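第四章 开放式格架：先分格，后放物

本章要点
格子的高低与物品的去向
顶面算不算一层
空格留多少
最下面一层放什么
课时：2。课前请把自己家里的一件架子量好，带数据来。

上一章讲抽屉和带门的柜子，门一关，里面乱一点看不见。这一章讲不带门的。开放式格架，有的地方叫格子柜，有的叫书架，叫法不重要，本书统一叫格架。没有门，没有背后可藏的地方，放进去什么样，别人看见的就是什么样。所以很多人买回家头一个月很喜欢，第二个月开始往上堆，到了八月搬一次家，干脆拿床单罩上。可惜。

先说一个常见的误会：格架是放书的。Cinzia Cattaneo 带过的一个班，开课第一天让学员写下“架子上放什么”，交上来的纸条大半只写了一个字，书。可是去他们家里看，书占的格子并不多，杯子、玩具、乐器、手套、吃剩的水果、遥控器、说明书，什么都有。教科书再教人按书脊高度排书，用处就不大了。本章把格架当作杂物的架子来讲，书放在最后一节，只占两页。

几个词先定下来，后面不再解释。
格：四面有板、前面敞开的一个空间。
列：上下叠在一起的格。
顶面：最上面那块板的上表面，没有侧板挡着。
底格：离地面最近的一层。
视线格：站着平视能看见里面的那一格。因人而异，小孩的视线格往往是大人的下层格。
层差：相邻两格净高之差。层差为零的格架叫等分格架，不为零的叫不等分格架。

等分格架好看，不等分的好用。这句话学员背得最熟，考的时候也最爱写，但是要会用。不等分的好用在哪里？高的东西有高格，矮的东西不必占一个高格，上面空出一大截浪费掉。Kamran Heydari 在 Cerneo 做陈列的时候有个习惯，格架到了先不放东西，拿卷尺把每一格的净高写在便签上，贴在板边，然后再把东西拿来比。慢是慢一点，后面省事。本书练习一律照此办理，不量不放。

量什么？三个数：净宽、净高、进深。进深最容易漏。东西放进去，前面还剩一截板，手习惯性地又放一件在前面，后面那件从此就看不见了，三个月后找出来，以为丢了又买了一个新的。进深超过400毫米的格，放小件必须用托盘，拉出来拿，推进去放。进深浅的不用。

再说顶面。顶面是格架上最诱人的一块地方，随手就放，不用弯腰，也不用对准格口。它也最容易乱。我们的做法是：顶面可以放，但只放当天要拿走的东西，比如一个水果、一封要寄的信。过夜的，收进格里。这条规矩 Mahnaz Hashemi 不太同意，她认为高架子的顶面应该完全空着，理由是灰，还有够不着。两种意见都写在这里，学员自己选，选了就要坚持，不要今天一种明天一种。

下面讲的例子是一件白色的不等分格架，各格大小不一，里面的东西不多。初学的人看不多的反而看得清楚。 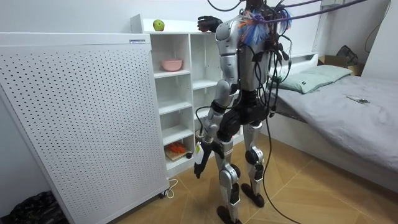

同一件白色格架，两个角度。

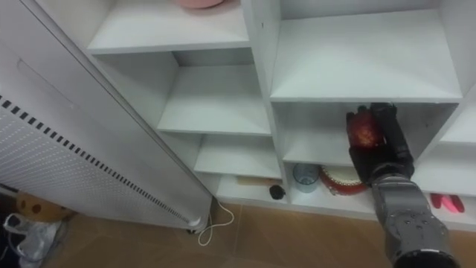

先讲空格。学员做作业，最怕空，一看有空格就要填，填什么呢，花瓶，相框，假的绿植。没有必要。空格是给下一样东西留的。留多少，各家不同，Ellance 的培训册子上写的是装到80%就停手，我们课上沿用这个数，九格以内的小架子至少留一整格，不放任何东西。注意是一整格，不是每格都留一点点，每格都留一点点等于没留，大件来了照样没处放。

空格的位置也有讲究。留在中间最好，手最顺，临时放个快递盒、一摞刚收下来的衣服，站着就放了。留在最上面没人用，留在最下面会被鞋占掉。

再讲杯子。玻璃杯进格架，争议很大。赞成的说拿着方便，反对的说怕碰。本书的规定：可以放，不放在格口，往里退一掌；旁边不放会滚的、会晃的东西。圆的东西，鼓、球、卷起来的胶带，和玻璃杯不同格。实在只有一格可用，中间立一块隔板，书立也行，重一点的。Estrella Villalobos 教小学音乐，教室里的鼓多，她的办法是鼓面朝外，靠侧板放，鼓和侧板之间塞一块毛毡，就不晃了。

鼓槌单说。鼓槌、筷子、尺子、毛衣针，凡是细长的，平放在板上都有同一个毛病：占的面积不大，却把整格都占了，因为别的东西压上去会滚。三种放法：
一，竖插，用筒。筒高取槌长的一半略多。
二，平放，用浅托盘，方向和板边平行，不要斜。
三，挂，在侧板上装钩。租的房子慎用，要打孔。
课堂上一般用第二种，材料便宜，一个托盘就够。

底格。离地近，灰多，拖地的时候水会溅上去，所以纸的、布的不放底格。重的放底格，架子稳。细小的不放底格，要弯腰找，找不到就趴下，趴下就不想找了，很多东西就是这么没的。有小孩的家庭另算，底格正好是他们的高度，玩具就放那里，让他们自己拿自己收，大人不要抢那一层。

颜色。白色的架子什么颜色都显，红的粉的绿的，放一件就跳出来一件。这是优点，找东西快；也是缺点，东西一多就花。处理办法不是全换成白的盒子，那样又回到上一章带门柜子的老路上去了，盒子里面是什么全靠猜。建议同一格里颜色鲜的不超过2件，其余用素色，或者干脆移到别的格。鲜艳的东西分散放，架子看上去就松。

关于固定。高的格架必须上墙，用随架子配的角码，墙是空心的要换膨胀栓。Flumow 的安装课里有完整的一节，本书第七章也会讲，这里只提醒一句：先固定，再放东西。顺序反了，打孔的时候一震，玻璃杯先下来。Corentin Picard 在 Theodorakopoulos 的样板间吃过这个亏，后来他的工具箱里永远有一卷毛毡和一包角码。

收拾的顺序，考试会考，抄下来：
清空。全部拿下来，放地上，铺布。
擦。从顶面往下擦，最后擦底格。
量。净宽，净高，进深，写便签。
分。按谁用分，再按多久用一次分。不要按颜色分。
放。先重后轻，先大后小，留出空格。
看。退后几步看一遍，坐下来再看一遍，坐着能看到的板底平时都忘了擦。

“按谁用分”这一条常有人问为什么排在前面。举个例子，一副手套，洗碗的人用，那就跟洗碗的人别的东西在一起，不要因为它是布的橡胶的就跟围巾放一格。用的人一来，一把全拿走，用完一把全放回。按材料分类是仓库的办法，家里不合适。

本节练习
练习一：把课前量的数据画成正面图，比例自定，每格标出净高和层差。没有层差的写零，不要空着。
练习二：在图上标出你自己的视线格，再请家里另一个人标一次，比较两次结果。差得大的，说明你们家这件架子需要重新分格，理由写三行即可。
练习三：选一格，放一件玻璃的、一件圆的、一件细长的。写出要添什么隔断或托盘，预算不限，但要写明尺寸。
练习四：你的顶面上现在有什么？过夜了没有？照实写，不扣分。

做练习三的时候注意，隔板的高度不用顶到上面那块板，过物品的一半就够，太高了手伸不进去，擦也不好擦。去年有一组把隔板做满了，结果一格变成两条缝，杯子放进去拿不出来，最后只好整块板拆掉重来，胶还粘的特别牢。

4.1 净高与层差的计算
从最下面一块板的上表面量起，量到上一块板的下表面。板厚不算在內。板厚另记一栏，算总高的时候再加回去。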